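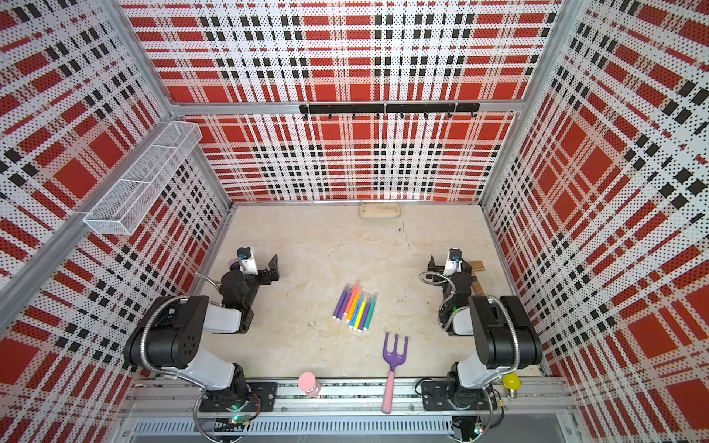 Why I've gone off tidy kitchens

Thu 24 January

My friend Renu Srivastava has had her kitchen done and I've been in a mood about it ever since. It's lovely, I should say that first. You could eat your dinner off any part of it, except that you'd have to ask where the plates are, and then she has to remember which of the blank white doors they live behind, and then you have to push the door in exactly the right spot so it pops open at you.

I grew up in the other sort. My mum had everything out. Pans on nails, spoons in a jug, string, scissors, the good knife and the bad knife, all of it where your hand would land if you weren't looking. Visitors could make their own tea without opening a single cupboard, and they did, and I think that's half of why they stayed so long.

I know the case against. Things on show get greasy, and dust sticks to grease, and then you're washing a colander you haven't used since October. Fine! Wash it. Or give it away, which you'd have done years ago if it had been hanging in front of your nose and not sulking at the back of a drawer with 2 potato peelers and the lid of something.

What bothers me is the money as well. Renu was quoted 3035 pounds for the doors alone, and she got the price down a bit by having fewer of them, but still. I put up a rail and some hooks in my flat in Clundow for 40 quid and I had change for chips. It isn't straight. I've stopped seeing that it isn't straight.

Pramila Chauhan (we share an office, and she has heard a lot of this) reckons I just like mess and want it to sound like a principle. She may have a point, my desk doesn't help me here. But I cook more than I did when it was all shut away. I see the big pan and I think, soup. I see the grater and I remember there's cheese. I can't be the only one whose brain works like a toddler's.

So by all means have your smooth white doors if they make you happy. Renu's make her very happy. I would only ask that you leave the kettle and a couple of mugs out for the rest of us, and maybe a teaspoon.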